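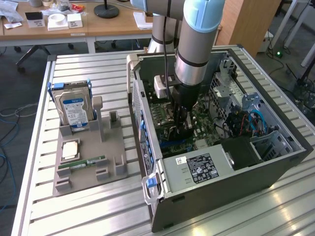 Unit 2: Memory and Storage

Memory holds what the computer is using right now. Storage keeps files after the power goes off. Students mix the two up every year, so learn the difference before the quiz.

When you open a file, a copy goes from storage into memory. Your changes stay in memory until you save — a power cut before then loses them.

Read pages 50 to 58 of the course pack. Written answers go to Lenka Zelenák by the second week of October. The quiz is worth 50 points, and notes are not allowed.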